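Subject: Re: [quan-film] Director's cut of Dakenel, worth the wait?
Date: May 25, 2025

> The new disc of Dakenel is supposed to run 14 minutes longer than
> what played in theaters. Has anyone on the list compared the two?
> I don't want to buy it again for a few extra shots of the harbor.

I have both. Most of the added time is in the second half, and the harbor only gets one new shot. The big change is the ferry argument, which now plays without a break. In the theater version they cut away to the brother twice – I never understood why.

There are five deleted scenes in the extras menu. Four of them are short. The long one is the Trernus dinner, and it has no music, so turn on the subtitles.

The commentary track drops out near the end of chapter 5 on my copy. Pramidport Video says they will swap bad discs if you write to them and put 717 in the subject line. I sent mine in last week and haven't heard back.

If you only saw it once, I would rent it first. The picture is a little darker than the old disc, at least on my TV.
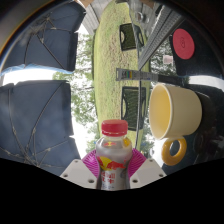
Red Bull bottle, red cap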